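On the Keeping of Household Toys

Posted 4 July 2025

The question of what should be done with toys once the children of a house have grown is one that I have been asked to consider more than once this year, and I set down my views in this post for the benefit of those who have written to me. They are my own views. They are drawn largely from the clearing of the family house at Haugland, which my cousin Tuva Lundgren and I completed in the spring.

The house had been in the family since 1972. In that time very little had been thrown away, and the attic held some 200 soft toys, together with board games, wooden blocks and a doll's cot with one side missing. The majority had been packed in tea chests. A smaller number had been put into plastic bags, and these had suffered badly. Any reader who is at present keeping fabric toys in sealed plastic is advised to open the bags and inspect the contents without delay.

It was agreed at the outset that no item would be disposed of until each branch of the family had been consulted. This proved slow. Letters were sent in September of last year, and the final reply, from my aunt Agnes Backlund, was received in the following March. She asked for one rabbit. The rabbit was found, although it had lost an ear, and it has been sent to her by post with the ear left as it was, in accordance with her wishes.

The remaining toys were sorted according to condition. Those which could be washed were washed by hand in lukewarm water with a small amount of plain soap, pressed in a towel and dried flat. I do not recommend the washing machine for any toy made before the children's own lifetime, as the stuffing is often sawdust or wood wool and will not recover. Where the filling could not be identified, the surface was wiped with a damp cloth and nothing further was attempted. Glass eyes on wire stems were removed from every toy intended for a young child, and the holes were closed with embroidery thread.

The matter of repair gave rise to some disagreement. Tuva holds that a mended toy should look mended. I was of the opinion that the thread should match, and I remain so. In the event we each repaired our own share, and the results may be told apart without difficulty. Faustine Riviere, who taught needlework at the school in Plovel for many years, was kind enough to look over the more serious cases, and her advice was to use a ladder stitch for all open seams and to begin well beyond the end of the tear.

With regard to giving toys away, I would urge readers to telephone before making a journey. Two of the charity shops that we approached do not accept soft toys in any condition, and a third accepts them only with the original safety label attached. The children's ward was likewise unable to take them. In the end 14 of the better examples went to the waiting room of the dental practice at Plimora - the receptionist had asked for them - and others were given to families in the village.

Seasonal toys should be kept apart from the rest. They are handled for a few weeks in the year and spend the remainder in storage, and red felt in particular is liable to run on to paler fabrics if it becomes damp. White cotton or acid-free tissue should be placed between them.

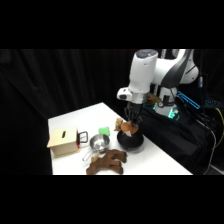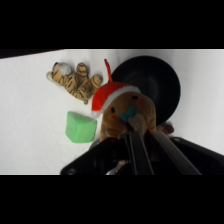
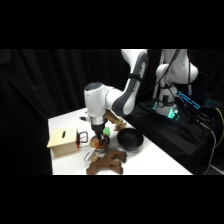

The white table, in three views. A plush tiger lies near a toy in a red Santa hat in the second.

Correspondence on moth damage has been received from Gerasimos Kontogiannis and will be dealt with in a separate post. Readers who have lent me pattern books are asked to let me know whether they require them back before the end of the summer.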